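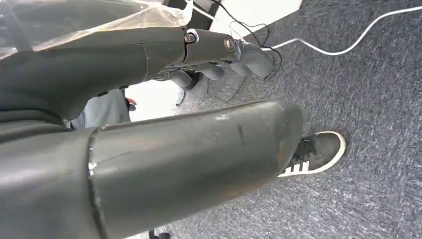

Arsenault will stop charging fines on overdue library books, ending a practice that has brought in little money and a great deal of conversation at the front desk.

The town council approved the change on February 11, 2024, after a discussion that ran longer than the one on the sewer budget. Starting in June, a late book will cost its borrower nothing, provided it comes back. Anything missing for more than 30 days will be treated as lost and billed at the price of a replacement. Bring it in after that and the bill goes away too, even if the book has plainly been to the beach.

Library director Nokuthula Gumede told the council that the fines took in some 600 dollars last year. Collecting them required printed notices, postage, a cash drawer, and a piece of software called Paten, which Gumede described as "older than two of my staff and less willing to learn."

"We were mailing people a letter to ask for forty cents," she said. "The stamp cost more than that. I did bring this up before."

She did, in 2019, when the council thanked her for the report and filed it.

Under the present rules, a borrower who owes more than 5 dollars can't take anything home until the debt is paid. Gumede said many of those blocked cards belong to children, who are rarely the ones driving the car. Others belong to adults who have quietly switched to the library in Horketti, where fines were dropped years ago and the parking is better. 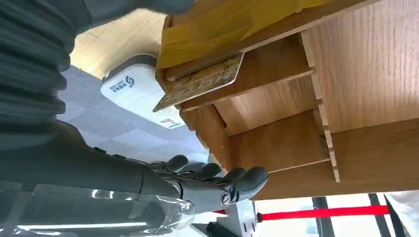

Not everyone was persuaded. One resident told the meeting that he had paid every fine he ever owed and wanted to know whether he would be getting his money back. He won't be. Another asked what would now stop a person from keeping a popular mystery all summer. Gumede replied that the current system had not stopped anyone either, and that the waiting list for the new Grivinar novel stood at 11 names while one copy remained somewhere on Mill Road.

The council voted in favor with a single abstention, from a member who said she had a book out at the moment and did not wish to appear to benefit.

Existing fines will be wiped from all accounts when the new rules take effect. Until then they are still owed, and the cash drawer is still open. Gumede said a few people had already asked whether they might pay theirs anyway, and she has put a jar on the desk.
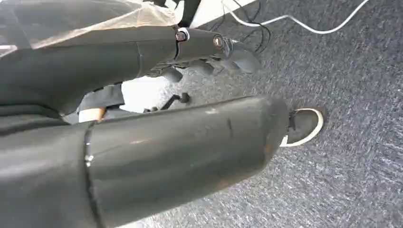 What changes in June

Overdue fines end for all books, magazines, and discs. Cards blocked over fines will work again without a visit to the desk. Holds will be kept for the usual week. Charges for lost items stay in place, as does the rule about soup in the reading room.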